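Pritby Rack-Tending Arm Package, Planning and Budget Notes
May 15, 2024, by Ansel Abernathy

If you're thinking of an arm for your rack work, please sit down with a tape measure before you sit down with the price list! The package covers the arm, the gripper and the square base plate it bolts to, and it comes to 633 pounds crated, so do ask your building people about the elevator (I always forget, and I always regret it). The rack and the table are yours to supply.

Leave room behind the arm as well as in front. The elbow swings back past the table's edge when the gripper is reaching forward, and folks who push the table up against a wall end up moving it again.

Set aside 114 for the spare finger set and 500 for the first-year service visit, both in dollars. Orders placed before November ship with 2 sets of fingers.

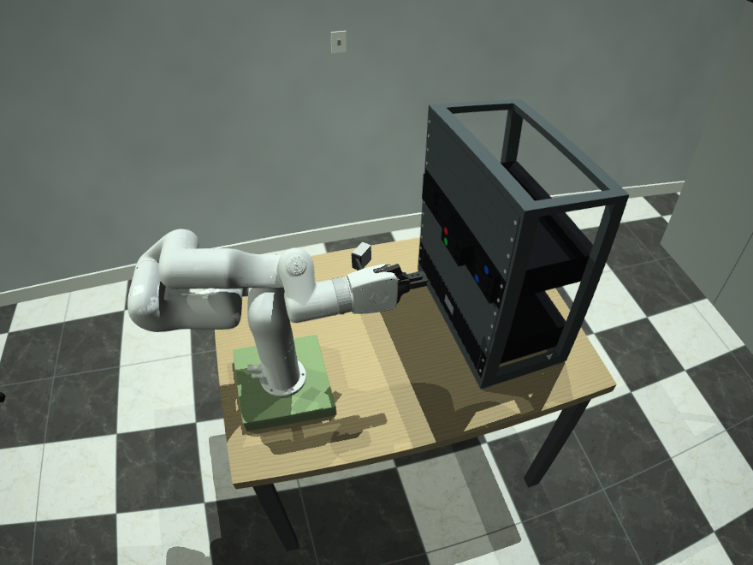 Rafia Kakakhel: Does the service visit cover re-leveling the base plate? Our Mivico quote had that as a separate line.

Zaris: We ordered the spare fingers up front and I'd do it again.

Contact Pritby | © Pritby | Back to top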